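How to Check a Two-Arm Table Before You Record

At Nirnar we use the same start-up routine for every two-arm table. New operators should follow it in order, also when the previous shift says that everything is fine.

1. Keep your hands outside the walls before you switch on the power. If you must reach inside, switch off both arms — one is not enough, they share the same space.

2. Look at each cable from the base to the gripper. It needs enough slack for the full turn of the wrist, but it must not hang where a finger can catch it. Cables that are not moving belong in the trough.

3. Set the speed limit to 50 percent for the first 2 runs. Raise it only if both runs finish without a stop.

4. Put one object between the grippers. Take all other loose things off the table.

5. Open both grippers, then bring them to the object one at a time. Stop shortly before contact and check that each camera sees the object and its own fingers.

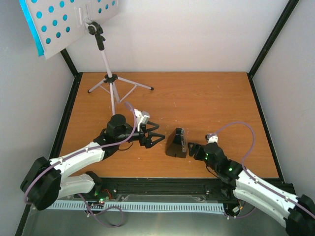

Two arms with the object between their grippers.

6. Write the table number and the speed in the Desteo log. If you changed a mount or a camera, write this also, and repeat the check from step 2.

Leave the table ready for the next person: arms parked, power off, log closed. The full safety rules are in the Jirna binder, section 6.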